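Coaster

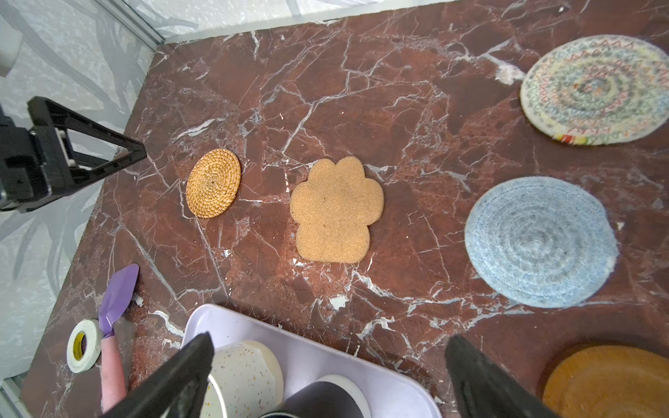

Coasters in woven rattan, cork and coiled rope on a dark red marble countertop.

A coaster is a small, flat piece of material placed under a cup, glass or bottle to protect the surface beneath it. Coasters guard against heat, scratches and the rings left by condensation or spilled liquid. They are used in homes, offices, cafes and bars, and are sold singly or in sets. Larger pieces made for pots and serving dishes are called trivets, and there is no fixed size at which one becomes the other.

Materials

Cork is one of the most common materials. It is light, absorbs a small amount of moisture and does not conduct heat well. Most cork coasters are cut from sheets of pressed granules, which gives them a speckled look. The sheet can be cut into almost any outline, and round, square, leaf and paw-print shapes are all found. Cork stains easily, and coffee and red wine usually leave a permanent mark.

Rattan coasters are made by coiling thin strands outward from a central point and binding each turn to the one before it. They allow air to pass under the cup. The surface is slightly uneven, so tall or narrow glasses may not stand level on them.

Rope coasters are made in a similar way from cotton or jute cord. The cord is wound into a flat spiral and stitched, either by hand or with a zigzag stitch on a sewing machine. The thread may match the cord or contrast with it, and some makers change thread color from one ring to the next. Cotton rope absorbs more water than cork and can be washed, but it takes longer to dry.

Other materials include ceramic, slate, glass, felt, silicone, leather and cast resin. Hard coasters are often fitted with felt or rubber feet so that they do not scratch the table. Paper and pulpboard coasters, also called beer mats, are made for short use and are often printed with advertising.

Use on stone

Stone countertops are sometimes thought not to need coasters. Marble is a fairly soft stone made mostly of calcium carbonate, and it reacts with acids. Juice, wine, vinegar and soft drinks can leave dull spots known as etch marks, even on a polished and sealed surface. Sealing slows staining but does not prevent etching. Absorbent coasters left wet on marble can also cause marks, and should be lifted and dried after a spill.

Trays serve the same purpose for several cups at once. A raised side keeps spills contained, which a flat coaster cannot do.

Care

Cork is wiped with a damp cloth and mild soap, then dried flat. Soaking weakens the binder and causes the edges to crumble. Rattan is brushed to remove crumbs and should be kept away from strong sun, as it becomes brittle. Cotton rope coasters are washed by hand in cool water, pulled back into shape and pressed under a weight while drying. Dyed cord may bleed in the first wash.

Collecting

Printed coasters are collected in many countries, usually by brewery, town or period. The Amadi collection in Larkovitz, assembled by Hadiza Obi, was cataloged at 2,620 items on Dec 11, 2019. Most are pulpboard, but 40 are woven examples from household sets. The collection is shown each May at the Skisisside craft fair. Collectors store paper coasters flat in sleeves, away from light and damp. Trimmed edges, writing and drink stains all lower the value of a piece.

See also

Beer mat
Doily
Placemat
Trivet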